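Last edited in August by P. Karimi. Replaces the older two-page sheet in the Gritham folder.

# Recording a table-clearing set with the hand-held grippers

This page covers one full recording session for the student manipulation project: setup, calibration, recording, labeling and upload. It assumes you have done the safety sign-off and have an account on Vevetti (the shared drive). It does not cover training. For that, see Védís Ladefoged's notes in the same folder.

The target policy is a two-gripper model that clears trash and packaging from a table. One person operates both grippers. A second person runs the laptop and keeps the log. Plan on 40 episodes per session. Fewer is fine if the notes are good.

## What you need

- Two hand-held grippers, left and right, with charged batteries
- Laptop with the `ulloa` recorder installed
- Calibration board
- Two memory cards, formatted
- White work gloves
- A table with clear floor on the operator's side
- Trash and packaging of mixed stiffness
- Log sheet (paper or spreadsheet, same columns)

Format the cards in the grippers, not on the laptop. Cards formatted on the laptop will mount, but the recorder sometimes drops the first file.

## 1. Prepare the grippers

1. Check the pads. The ridges should be clean. Wipe them with a damp cloth and let them dry.
2. Open and close each gripper ten times by hand. Feel for play at the pivots. If a pivot screw has backed out, tighten it until the play is gone and then stop. Overtightening makes the linkage stick near the closed end.
3. Wipe the lens with the microfiber cloth.
4. Insert the cards and power on, left gripper first. The recorder assigns sides by boot order. Swapping them later means renaming every file in the session.

If one pad is more worn than the other, replace both. Uneven pads make thin film slide toward the worn side as the fingers close.

## 2. Calibrate

Start the recorder:

```
ulloa start --session <name> --sides LR
```

Then, for each gripper:

1. Hold it fully open for a slow count of five.
2. Close it fully and hold again.
3. Point the lens at the calibration board from arm's length and move it in a slow figure eight.
4. Wait for the tone.

The readout gives a width error in raw units. Anything under 17 passes. If it fails twice in a row, power cycle that gripper and repeat from step 1. If it fails again, write it in the log and use the spare.

Do the sync clap last. Bring the two grippers together in front of the board, tap the fingertips once, and separate them. The alignment script looks for this tap in both streams. Without it you will be lining up the streams by eye.

## 3. Set the table

Mix the materials. The first model trained on this project learned almost entirely from cartons and cups, and it closed far too wide on anything flat. A useful table has crumpled film, paper, rigid plastic and at least one item that hangs over the edge. Items may overlap. Real tables have items stacked on each other, and the policy has to learn an order of removal.

Printed tablecloths are allowed and wanted. So are strong prints on the packaging. Vary the cloth between sessions but keep it fixed within one.

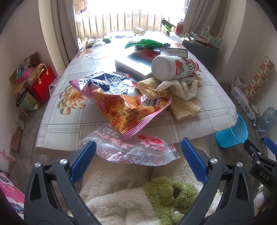 *Fingers open near the clear wrapper at the front edge. The blue pad of another gripper shows at right.*

Notes on material types:

**Thin film.** Wrappers and empty bags. Approach with the fingers open and low, one pad on each side of the part you intend to take. A hanging end is the easier target. Close at a steady rate. Do not pinch and release repeatedly, as the segmenter reads each release as a new grasp.

**Crumpled bags.** Take them at a sealed edge or a raised fold. If the bag lies on top of something else, lift straight up before moving sideways.

**Bottles on their side.** Grip across the body, near the middle. Gripping near the cap lets the base swing down.

**Napkins and cloth.** Close further than feels necessary. Width feedback on soft items is poor, and a light grip looks identical to a miss in the data.

**Paper cups.** Close slowly. A crushed cup is still a valid episode, but tag it `deform`.

**Clear plastic.** Record it even when it is hard to see. Glare from a window is part of the data. Episodes where the item is fully washed out at the moment of contact get the tag `glare`, and training weights them separately.

Place the wastebasket where both arms can reach over it without the operator taking a step. Do not move it during the session.

## 4. Record the episodes

One episode is one item: approach, grasp, lift, carry, release, return. Sequence for each:

1. Both grippers in the rest pose, open, above the front edge of the table.
2. Laptop person calls the episode number and presses record.
3. Operator waits one second, then starts.
4. The working gripper does the task. The idle gripper stays within view of the table if it comfortably can.
5. Return to the rest pose. Wait one second.
6. Laptop person stops and reads out the file length.

Keep the carry speed even. Bijan Heydari checked the early sessions and found that fast carries blurred enough for the tracker to lose position -- the lost segments were then filled by interpolation and looked perfectly smooth. You will not catch this by scrolling through the plots. Watch the `tracked` flag.

If you drop an item, pick it up and continue within the same episode. Recoveries are useful. Tag the file `recover`. Do not restart unless the item lands out of reach.

The operator should not talk during an episode. Audio is stripped later, but the laptop person needs to hear the tone if a gripper loses sync.

### Which hand

Alternate. Most people favor one side without noticing, and the set ends up lopsided. The log has an L/R column for this. Check it at the halfway point and adjust the second half.

### Two-gripper episodes

A few items per session should use both grippers: one holds, the other pulls or folds. Agree on the item before recording. The holding gripper closes first and stays closed until the other one has released.

## 5. Rigid items and the close-up pass

Boxes and cartons need a second kind of episode. After the normal clearing episodes, run a close-up pass in which each rigid item is gripped and held upright in front of the lens before it is carried away. This gives the model a clear view of how the item sits between the pads and how much of it they cover.

For an open carton:

1. Fold the top flap back if it is loose.
2. Close on both sides, low down. Gripping high bows the side walls inward, and cartons with a window cutout have very little stiffness up there.
3. Raise it until it stands upright between the fingers.
4. Hold for two seconds.
5. Carry and release as usual.

Do not correct the tilt with your free hand. If the carton rotates in the grip, set it down, regrip and tag the file `regrip`.

A carton should not be gripped across its printed face if the sides are reachable. The labels are used for matching the same item across sessions, and a covered label defeats that. Small print does not have to be sharp. Large print should be readable.

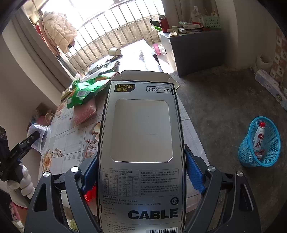
## 6. Check files before you pack up

Run the checker with both cards mounted:

```
ulloa check --session <name> --strict
```

It reports, per episode:

| Column | Meaning | Accept |
|---|---|---|
| `len` | Length in frames | Under 2000 |
| `tracked` | Share of frames with valid pose | 0.95 or higher |
| `sync` | Offset between L and R, in frames | 2 or less |
| `width` | Gripper width range seen | Nonzero for working side |

An episode over the length limit is usually two episodes with a missed stop. Split it with `ulloa split` and add a row to the log. Do not delete it.

If `width` is zero for the working side, the log has the wrong hand or the encoder cable is loose. Look at the video first.

Low `tracked` values in bunches usually mean low light or a hand over the lens. Re-record those on the spot while the table is still set. Coming back on another day for three episodes wastes more time than it saves, and the lighting will not match.

## 7. Label and upload

Labels are done by the operator, on the same day. Fields:

- **item**: short plain name (`snack bag`, `carton`, `cup`)
- **material**: `film`, `paper`, `rigid`, `soft`
- **hand**: `L`, `R`, `both`
- **tags**: from the list above, comma separated, blank if none
- **result**: `placed`, `missed`, `dropped`

Use existing item names where possible. Roscoe Doucet merged the name list once already and it had six spellings of "wrapper" in it.

Upload to `vevetti/pladton/clearing/<session>`. Include the log. Transfers take roughly 10 minutes over the lab cable and much longer over wireless. Wait for the checksum line before you format the cards.

The training queue picks up new sessions on Wednesday night. Anything uploaded after that goes into the following run.

## Known problems

**The right gripper boots first even when powered on second.** Old firmware. Power on the left, wait for its light to go steady, then power on the right.

**Checker hangs on the last episode.** The file was not closed. Unmount the card, put it back in the gripper, power on, power off, and try again.

**Static cling.** Thin wrappers stay on the pad after release. Tilt the gripper and wait. If it still clings, end the episode with the item attached and set `result` to `missed`. Shaking it off produces motion the model should not copy.

**Operator fatigue.** Grip quality falls off late in a session. Swap roles at the halfway point. Recalibrate after the swap, since different people squeeze the trigger differently at the closed end. Use the same session name with `_b` appended.

Spare pads and pivot screws are in the second drawer under the printer. Hélène Arsenault has the key to the battery cabinet.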